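Camacho Library Opens Its Repair and Craft Room

December 15, 2018

Great news for anyone with a drawer full of half-finished projects: the craft room at the Camacho Library is open, and it is a lovely place to spend an afternoon.

The room sits at the back of the building, past the large-print shelves, in the space that used to hold the old newspaper cabinets. Those went to the county archive in Farncombe last spring, and the library has spent the months since turning the area into somewhere people can sew, glue, patch, paint and generally make a mess (a small one, please!). It seats 16 at a time, and on opening day every chair was taken well before lunch.

The best idea in the whole place might be the boxes. Fanura, the neighborhood craft club that has been meeting in borrowed corners since 2000, donated 40 lidded plastic ones, and each is meant for a single kind of job. There is one for hemming, one for book mending, one for beads, one for the fiddly business of getting a loose sole back onto a shoe. You take a box to your table, use what you need, and put everything back in it when you're done. No more digging through one giant tub for the right tube or the last good needle!

The club picked boxes with hinged lids so the tops can't wander off, and they went for color too. The pink ones are already the favorites with younger visitors, who seem to think that whatever is in a pink box must be the good stuff.

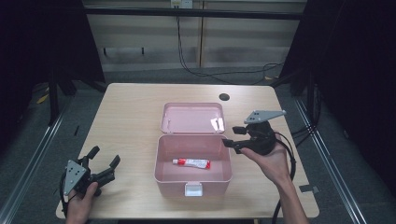
Boxes stay in the room, but you are welcome to bring your own supplies and take your project home between visits. Two shelves by the door are set aside for work that needs to dry overnight. Put your name and the date on a slip of paper and tuck it underneath.

The first evening class, on simple book repair, is planned for January and will be run with Ferkodura, the paper and binding shop on the square. Beginners are very welcome, and so are sad old paperbacks. A mending circle should follow later in the month if enough people sign up, and from the chatter at the opening, that won't be a problem.

The room is free to use whenever the library is open, and a library card gets you a box. Children under 10 need an adult with them. Donations of thread, buttons and clean fabric scraps can be left at the front desk, though the button jar is doing very nicely already.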